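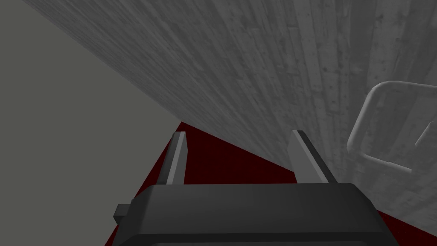 A two-finger parallel gripper in simulation, open, with a wood-grained surface and a gray handle at right.

The Oltthorpe handle test is a procedure for comparing robot grippers and their controllers on a single household chore: taking hold of a handle and pulling. It was written by Gerrit Dijkstra and Annelies Van Loon at Verstraete, a small automation firm, and is run mostly in simulation. It takes its name from the town where Dijkstra was living at the time, which has no other connection with robotics and has not asked for one.

Background

Verstraete had been asked to choose between two grippers for a kitchen project. The Leto was a parallel gripper with flat fingers and a wide body. The Cindo had narrower fingers, a slimmer body and a considerably longer manual. Both had done well at picking up blocks, a task at which most grippers do well and for which few households have any need. Van Loon suggested testing them on doors and drawers instead. Dijkstra agreed, on the condition that he would not have to build any.

Procedure

A full run consists of 340 attempts for each pairing of gripper and controller. The arm starts from one of 20 poses, with the fingers open. The view used for steering comes from a virtual camera mounted behind the gripper and looking out past the fingers, so that the controller sees its own hardware along with whatever it is about to bump into.

An attempt is scored in four stages: approach, contact, grasp and pull. A gripper that reaches the handle and closes beside it gets credit for the approach only. Early drafts of the rules also gave a point for "clear intent," but the two authors could never agree on what that looked like, and it was dropped.

Colors and textures of the room are changed between runs. Some of the combinations would be hard to live with. The purpose is to catch controllers that have learned the look of one particular kitchen, and it has caught several, including the one its authors liked best.

Results

In the first comparison, the Leto completed 72 percent of its pulls with the standard controller. The Cindo did slightly better on thin handles and much worse on curved ones, where its fingertips tended to slide along the bend and let go. With a slower controller the gap between the two nearly closed, though the runs then took so long that Dijkstra began scheduling them overnight and reading the results at 4 in the morning, a habit Van Loon has described as voluntary.

The most common failure for the Leto was its own body. The housing is broad, and on low handles it met the floor or a neighboring panel before the fingers had arrived anywhere useful. Tilting the wrist helped. Tilting it further did not, and made the handle leave the camera's view altogether — after which the controller would pull with full confidence on nothing.

Verstraete chose the Leto. The report gives grip strength as the reason. An appendix notes that it was also already paid for.

Criticism

The usual complaint is that simulated handles are too well behaved. They do not wobble, collect grease or come off in the hand. Friction is set to one value for the whole handle, and every door is assumed to have been hung straight. Users have also pointed out that the scoring rewards a hard yank as much as a smooth pull, which suits the numbers better than it would suit the hinges.

A revised version added loose fittings and a limit on pulling force. Scores fell for every gripper tested, and the first version remains the one most often quoted in sales material.

Variants

A shorter form, known as the quick test, uses only the 20 starting poses with one attempt from each. It is meant for checking that a new controller has been wired up correctly and is not recommended for comparing hardware. A push version, in which the gripper must close what it has opened, was drafted in April by Van Loon and is still marked as a draft.

See also

Parallel gripper
Wrist camera
Grasp planning
Drawer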